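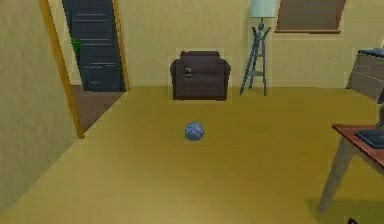
Gollard Street Family Room: Progress Report to the Mockus Fund

Period covered: March through September
Prepared by: Parveen Barua, project lead

Where the project stands

The grant paid for the first stage of a drop-in family room on the ground floor of the old Perer shoe store. The room is for parents and carers with children under five, and it is meant to be free and open without an appointment. At the end of September the building work was finished and the room had been open for 15 weeks.

We asked for money to do three things: repair the ground floor, run weekday sessions, and train local parents to lead some of them. The first is done. The second is running as planned apart from the early session, described below. The third is behind.

Building work

The floor took longer than it should have. When the contractor, Fusen, lifted the old boards by the back door they found rot in two joists, and the work stopped while we got a second price. Eugénie Vasseur agreed the change with the Fund by phone and we confirmed it in writing the same week. The extra joist work came to 2,000 dollars and was met from the contingency line, which is now used up.

The restroom has a changing table and a step for the sink. The front door still sticks in wet weather. Fusen has been back twice to plane it and is due again.

Sessions and attendance

We recorded 3,688 visits in the period. A visit is one adult or one child signing in, so a mother with two children counts as three. The busiest time is from 10 a.m. until lunch. Afternoons are quieter and tend to bring grandparents, several of whom now come together on the bus from the north side.

The 8 a.m. session did not work. We set it up for parents on night shifts at the packing plant, who told us in the spring survey that they wanted somewhere to go after work. Very few came, and those who did said they would sooner sleep. We closed it in July and moved the staff hours to the late afternoon, with the Fund's agreement.

Lucienne Renaud runs the speech and language hour. She has passed families on to the county clinic when parents asked for it, and the clinic now sends families to us while they are on its waiting list. We did not plan for this and it has added to the paperwork. We would like to talk about whether the next stage should include paid time for it.

Parent leaders

The target was eight trained parent leaders by September. We have 3. Five more started the course and left, mostly because they found jobs or changed shifts. Nestor Layug, who teaches it, has split the course into shorter parts that can be taken in any order. The next group starts once the school buses are back on their normal timetable.

Spending

Apart from the joists, spending is in line with the budget. Wages are slightly under because the second assistant, Clémence Marchal, started a month late. Heating is not yet known, as the room has not been through a winter. The full accounts are attached as a separate sheet, with receipts for everything over 100 dollars.

Next six months

Finish the front door and sign off the building work.
Train five more parent leaders.
Keep the late afternoon session and review it at the end of winter.
Agree a written arrangement with the county clinic.
Get a price for insulating the rear wall.

Decision requested

We ask the Fund to let us carry the unspent wages over to the next period and use them for Lucienne's extra hours. We need an answer before the winter schedule is printed.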